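Oiling vs poly on an old timber table, need to decide by weekend

Estwood Community Forums > House & Shed > Timber and Finishes

estwood_kel
Posted Thu 28 March, 7:12 am

Quick one before work. Got a secondhand dining table off a bloke in the next street, old finish was cooked so I've sanded it back. Took it to 100 grit with the orbital, then finer by hand. Now I'm stuck on the finish. Hubby wants poly, one and done. I want oil cos I like being able to touch it up. Two kids, lots of textas, lots of spilt Milo. Table gets used for everything, homework, dinner, bills, the lot.

Shed is free till Sunday arvo then his brother wants his sawhorses back. So whatever I pick has to be on by then.

Timber is some sort of hardwood, not sure what. Heavy as.

grasso_o
Poly. Water based, satin, three coats. Kids and oil don't mix, had an oiled table for years and every cup left a ring. Wife hated it.
Osvaldo Grasso

tin_lid
Disagree with Osvaldo. Rings come out of oil in five minutes with a rag and a bit of fine paper. Rings under poly = strip the whole top. Ask me how I know.

grasso_o
You don't get rings under poly if you put it on properly.

tin_lid
You do if it gets scratched, and it will, she's got two kids

mrs_pettigrew_st
Did ours in hardwax oil the November before last. Got it from Tsolakis on the main road, the old fella there talks your ear off but he knows his stuff. Two thin coats, buff off, left it overnight between. Still looks good but I'm fussy, placemats always. Not cheap tho. Small tin goes further than you'd think, I still had a third left.

One thing, put it on THIN. First go I slopped it on like sunscreen and it stayed tacky for days. Had to wipe it all back with turps.

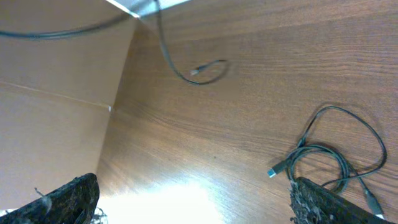
estwood_kel
How long do I need to leave hardwax oil before the kids can eat off it?

mrs_pettigrew_st
Light use after a couple of days, but give it a full week before anything wet or hot goes on there, longer if your shed's cold. Check the tin, they're not all the same.

estwood_kel
Ok a week of eating on the couch then. They'll be thrilled

pvlach
Late shift here so short. Couple of things missing so far.

Sand marks. You said 100 then "finer by hand", how fine? If you've still got orbital swirls in it any finish will show them up, oil worse than poly. Wipe it down with metho and look at it side on with a torch. Do it at night, easier to see.

Don't go too fine if you're oiling. I stop at 150 or 180. Go past that on hardwood and the oil just sits there.

And do the underside. At least one coat. Finish only the top and it can cup on you when the weather turns.
Panagiotis

tin_lid
Underside thing is a myth mate, half the old tables in the country are bare underneath

pvlach
And half of them are cupped

grasso_o
Have to agree with tin_lid for once. Never done an underside in my life. Table's flat.

pvlach
The poly one or the one with the rings?

grasso_o
Ha. Both.

Look if she wants oil she wants oil. But she should know what she's signing up for, recoat every year probably, more where the kids sit. Poly you forget about for ten years. Some of us have jobs.

rowan_k11
Anyone used the Trolier stuff? The oil poly blend in the green tin. Meant to be best of both. Did a bookshelf with it, went on easy, but a bookshelf isn't a dinner table.

tin_lid
Used it on a bench. Worst of both IMO. Doesn't patch like oil, doesn't protect like poly. Smelt for weeks as well.

mrs_pettigrew_st
I didn't mind the smell. But yes it went a bit orange on pale timber, so do a test patch somewhere hidden. Do that whatever you buy.

estwood_kel
Ok update, lunch break so fast. Rang hubby, he's looked up getting it done professionaly and Rirnine quoted $2625 for strip, repair and a sprayed finish. I paid a carton of beer for the table. So no.

Torch test tonight. Pretty sure I only went to 120 by hand so there's probaly swirls.

pvlach
Go back over it with the grain then. Use a cork block, not your fingers or you'll get dips. Vac, then tack cloth. Don't skip the vac.

grasso_o
2625 is daylight robbery

rowan_k11
Not really if they're doing repairs and spraying it, that's a couple of days in labour plus the booth. I'd pay it for a good table. Not for a beer one.

grasso_o
Never paid anyone to paint anything and not starting now

estwood_kel
Back. Torch test done. Swirls EVERYWHERE, looks like someone's been at it with a fork. So that's tomorrow gone. Also found what I reckon is an old burn near one end, dark patch size of a saucer. Sand through it or leave it?

tin_lid
Leave it. Character.

mrs_pettigrew_st
Leave it, if you chase it you'll end up with a dish in the top. Fruit bowl on it.

pvlach
Scrape it a bit with a card scraper first, sometimes it's only on the surface. If it hasn't shifted after a few passes, stop.

estwood_kel
Don't own a scraper. Will see if Tsolakis has one when I get the oil. Yes I'm going oil, sorry Osvaldo. Are they open Saturday?

mrs_pettigrew_st
Till 11 I think, get there early. And lay your oily rags out flat outside when you're done, don't scrunch them up in the bin. They can catch fire on their own, I'm not being dramatic.

grasso_o
See, poly doesn't do that

tin_lid
give it a rest Oz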